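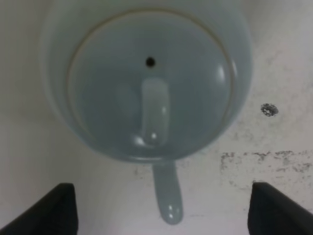 My blue-gray mug from above, tan line at the lip

Kolau Pottery Forum > Glazes and Finishes

gashaw_mugs wrote:
I am so happy with this glaze I had to start a thread! It's a pale blue-gray, same inside and out, and I love the thin brown line where the lip meets the inner wall. There's one small black spot in the inside though. Pinhole, or a speck of iron? I fired 18 pieces in December and want to do more. Would you sell a mug like this?

ncheetham34 wrote:
Oh that color! And the handle has such a nice rounded end. The spot looks very round and crisp to me, so I'd say pinhole. Run a fingernail over it. If it catches, it's a hole.

Akbari_G wrote:
Not so sure. From straight overhead a speck can look exactly the same. Either way I wouldn't sell it. Coffee gets into a pinhole and stays there.

wubit_a wrote:
Disagree with Akbari on the selling part, if it's only a speck. I put mine on the seconds shelf at Grolleck and people go for those first. They like a mark! A real hole in a drinking surface, no, keep that one home.

gashaw_mugs wrote:
OK, fingernail test done — it catches a tiny bit. So pinhole. Boo. Still my favorite mug. Can I fill it and refire?

Akbari_G wrote:
You can. Dab of the same glaze, let it dry all the way, then back to the same cone. I've done it 3 times and one came out clean, the other two I could still find the spot.

ncheetham34 wrote:
I'd leave it alone, you could lose that brown line in a second firing and it's the best part. Try a longer hold at the top on the next batch and post those please, I want to see the whole shelf!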